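Hundilow Help > Small Robots > Safety and good practice

Do two tabletop arms sharing one board need written rules, or is common sense enough?

Asked by mapleandsolder
21/06/2020
Viewed 1627 times

Hi all, first question here so be gentle with me. I run a little workshop where people come in and learn to teleoperate and record demos with a pair of small arms, both bolted to one frame and facing each other over the same work surface. Nothing huge. You could carry the whole thing between two people if you had to. We've been going since January and so far our safety policy has been me saying "watch your fingers" in a cheerful voice.

Now we're getting more people through and I've been asked to put something on paper. I started reading and got lost pretty fast. Most of what I find is written for big industrial arms behind fences, with light curtains and interlocks and so on, and I can't tell which bits scale down to something that sits on a table. The manual that came with our controller (it's a Vurkix, if that matters) has one page on safety and half of it is about not spilling coffee.

What I'd like to know:

Do I need a formal risk assessment for arms this small, or is that overkill?

How do you deal with both arms wanting the same spot? We do a lot of sorting and arranging tasks and the middle of the board is where everything happens. We've had one proper clonk already. No damage, but it made everyone jump.

Is there a sensible speed limit? I've been keeping the slider at 75 percent for beginners, but I picked that because it felt okay, which I realize isn't a reason.

And is there a good way to write this down so people will read it? I wrote a draft and it was so boring that I skipped parts of it myself, and I'm the author!

Thanks in advance. I'm in the US if that changes anything on the legal side.

3 answers

Answer from Kettle
Marked as helpful by the person who asked

Oh I have been exactly where you are. Let me take your questions in a slightly different order.

Risk assessment: yes, do one, and no, it isn't overkill. It can be short. Ours fits on both sides of one sheet. The general standard people point to for industrial robots is ISO 10218, and there's a companion document, ISO/TS 15066, that deals with people working close to robots. I wouldn't try to claim you comply with either on a tabletop rig, and you'd need to ask somebody qualified whether your particular situation puts any legal duties on you (if you have employees, you have some, full stop). But the way of thinking is worth borrowing. Go through every job somebody does at that table, including the dull ones like changing a fingertip or untangling a cable, and ask what could pinch, poke, drop or yank. Write down what you'll do about it. When we did ours, the nastiest thing on the list was reaching in to straighten an object while the other operator still had control. I'd been doing that myself for months without a second thought.

So our number one rule now is that hands go in only when both arms are stopped and both operators have said so out loud. "Left stopped." "Right stopped." It feels silly for a day or so and then you stop noticing. Software pause doesn't count as stopped for us, by the way. If you're putting your hand between the fingers of a gripper, the motor power comes off. Do remember that a lot of small arms have no brakes and will flop when you cut power, so park them low or hold them first, and say that in your sheet because a newcomer won't guess it.

Sharing the middle: we give each arm a home side and treat the center as something you ask for. Only one gripper in the center at a time. The other one can be working on its own side, but it stays out until the first one calls clear. For handovers, where they both have to be in there, the receiving arm gets into position and holds still, and the giving arm does all of the approaching. Two moving arms trying to meet is how we got our clonks (we had several, don't feel bad).

If your software lets you set limits per arm, put a wall in there as well, slightly past the center line. I'd still teach the spoken rule first, though. A limit that somebody turned off last week for a special task is worse than no limit, because everyone trusts it.

Also keep the loose stuff in mind. Long thin objects catch people out, since you steer by the gripper and forget about the bit sticking out on either side. We practice with fake flowers partly for that. A long stem will happily sweep a vase off the table while the operator is staring at the fingertips. Lift first, then turn, then travel. Slow down near anything that can tip. 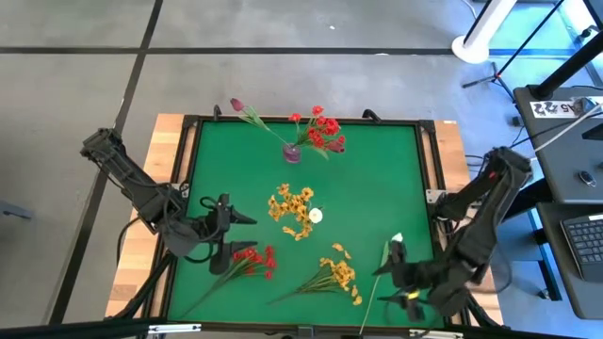
Sofia Bettencourt asked me, when I sent her our sheet to read, whether the rule about one gripper in the center still holds when both arms have something to put in the same container. It does, and she was right that we hadn't written it down! It's in there now: one places, backs out and calls clear, then the other goes. Slower, sure, but I've yet to hear a complaint.

Speed: I can't give you a number, because a percent on your slider isn't a percent on mine. It's a fraction of whatever maximum somebody configured. Find out what your arm does in inches per second at the tip with that setting. Then think about what it would be like to have that arrive at the back of your hand with a stiff gripper on the end. For first sessions I'd drop well below what you've got, and let people earn more. Nobody learns better by going fast on day one.

Getting people to read it: put the talk-out-loud rules on a card at the table, in big type, and keep the assessment in a folder. Two different documents for two different jobs. And have each new person read the card to you. I do it too, every time I come back from vacation.

Answer from Eratico

just put an e-stop on it

Comment from mapleandsolder on the answer above

We have one! It's behind the monitor. I'm now realizing what's wrong with that sentence.

Comment from Eratico

lol yeah move it. one per operator, where you can slap it without looking. press it at the start of every session so you know it works

Answer from tidewrack

Mostly agree with Kettle, but I'd add some bits about the setup itself since a lot of small rigs get this wrong.

Mounts. Check the bolts on the arm bases and the frame corners on a schedule, and write down the date you did it. Vibration loosens things slowly. We do ours every 3 weeks and there is nearly always one that takes a bit of a turn.

Cables. Move each arm through its full reach by hand, power off, and watch the cable the whole way. If it goes tight anywhere, fix that before you do anything else. If it hangs in a loop where a sleeve or an elbow could catch it, clip it down.

Floor. Mark a line where people who aren't operating should stand. Tape is fine. Spectators lean in, always, and they lean in most when something interesting is going on.

I disagree a little on the spoken calls. They're good, but in a noisy room they get missed, and with headphones on they're useless. We use a two-sided card on the table edge, green and red, and your arm doesn't move if either card is red. Could do both I guess.

One more on the legal question: call your insurer. Ours had a form for it and I never would have known.

Comment from mapleandsolder

This is so much more than I hoped for, thank you. E-stop has moved. I measured tip speed this afternoon like Kettle suggested and yikes, the slider is coming way down. Will post the card once I've got it to fit on one side. If anyone has wording for the "arms flop when you cut power" part that doesn't scare beginners half to death, I'll take it.

Comment from Kettle

Ours says "The arm will drop when power goes off. Park it low first." They cope fine.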